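Notebook, cloth bench. June, entry continued from the morning

Read Leobardo's summary of the Trino policy again over coffee. The claim is that adding the wrist view fixes grasp selection on layered cloth. I don't buy it yet. The comparison has two changes in it, the extra view and a longer training run, and the write-up only talks about the first. Grethe raised the same thing and got "the loss had flattened by then." Flattened on what? The held-out set is 46 episodes from the same bench with the same fabrics.

Also, "grasp success" is scored from finger closure. If the fingers stop short of fully closed, it counts. That can't tell one layer from two, and picking up one layer was the whole point. I went through a few of the successes by eye and would argue with at least 2 of them.

Plan for the afternoon:
- rerun the no-wrist baseline with the full training length, same seed as Damián used
- score by layer, by hand, Nhung and me separately, then compare
- leave the Stuvum gripper settings alone until that is done

3:40 pm. Baseline still training. Started scoring with the wrist view stills. 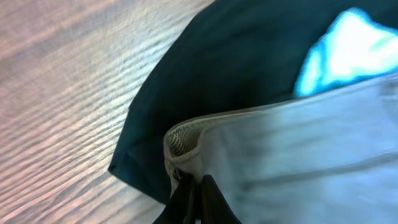
Page last changed: June, 4:15 pm, by N. Trình

Pale cloth pinched just under the rolled hem, teal underneath. Leobardo's script would pass this and I'd call it a grasp too. How many thicknesses are between the fingertips I can't say from one still, and Nhung wouldn't commit either. We put it down as "unclear" and need a rule for those before we go on.

Second worry: the bright cyan patch up in the right corner. It goes nearly white in the middle. If the policy has learned to steer by something like that, the wrist view gain may not survive a change of lighting. Ask Ottmar whether exposure was locked for all 2,000 training episodes. Not in the log.

Baseline numbers tomorrow, if the job doesn't die again.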